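Bin Picking Cell, Pre-Run Safety Checklist with Comments
Study: learning grasps from mixed clutter, trial block 3

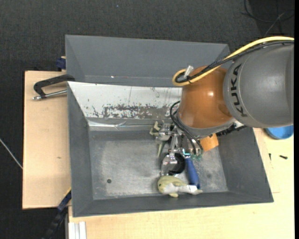
Gadaven Manipulation Group, Bainbridge Laboratory

Checked by Consuelo Grajales, February 8, 2025

1. Cables along the KUKA arm. OK, with a note. The yellow cable makes a tight loop beside the orange joint, and the black bundle follows it closely. I would love to see a gentler bend there before the long runs -- please talk to me before moving anything, as the wrist limits were set around this routing.

2. Hoses to the gripper. OK. They bow out to the left of the wrist, so I jogged the arm slowly to every corner of the bin and watched for snagging.

3. Bins and clamps. OK. Two gray bins, clamped where they meet. Do give the clamp a friendly tug yourself each morning, even if I have just done it.

4. Bin condition. OK. Scratched floor, chipped paint on the white back panel. None of it is sharp, and the method was trained with the wear left in, so please resist the urge to repaint!

5. Tabletop. NOT OK. There are two black screws lying about to the right of the main bin, one of them close to the rim. They need to go back in the tray before we start.

6. Objects. OK. The plush toy is up against the front wall, where last block's policy gave up most often. The new one retries from a shifted angle and cleared more than 30 wall cases in our 100 practice picks, which made me very happy indeed.

7. Emergency stop. OK. Pressed and reset from both sides of the table.

Comments (3)

Jhonatan Huaranga: Screws are back in the tray, thank you for catching them. Could we add a line about wrist speed near the walls?

Consuelo Grajales: Gladly, it will be on the next sheet.

getham_lab: Did the retry limit stay at 5?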